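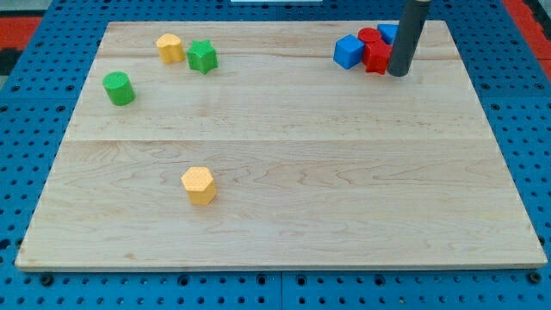

The second batch of play boards for the Dronach nursery loan scheme is now in hand, and spending remains within the grant of 3,000. Osvaldo Quintana took over the workshop side in November and has kept to the drawings agreed at the start. The boards are pale maple, glued up in strips, and the grain is lively enough that we have decided against staining them. A small coloured block such as the yellow heart shows up well against the bare wood, and the nurseries had asked for strong contrast.

Spending to 3/27/25 was 1,890, of which 698 went on timber and the rest on blocks, glue and finishing oil. The oil came from Zornel after our usual supplier ran out.

Imach nursery has had two boards from the first batch on loan. Staff there would like the front edge rounded over a little more, and we will do this on all boards still to be finished. They also asked for a bag to keep each set of blocks together. We have priced cotton drawstring bags and can cover them from the present budget.

Still to do: final sanding, oiling, the printed card for each set, and delivery to the remaining nurseries. We do not expect to ask for an extension.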